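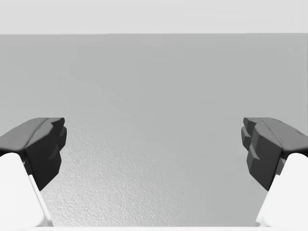 Wrist view in the simulator, gripper open over the bare table.

Okay, camera check time! I do this before every grasp planning run in Burnum, and it takes maybe 2 minutes.

Load the table with nothing on it, open the gripper all the way and render one still. You want both dark fingertip pads in view at nearly the same height, with plenty of gray table between them. If one sits way higher, fix the camera mount rotation first (I once tuned a planner for a whole evening on a crooked mount, ugh).

Next, save the still as your background and turn on the finger mask. Run 100 empty renders through the detector. Any hits at all? Raise the threshold a notch and go again. Mine loved the speckly bit of tabletop until Rüdiger Hollmann told me to blur the input a little.

Then add your first object.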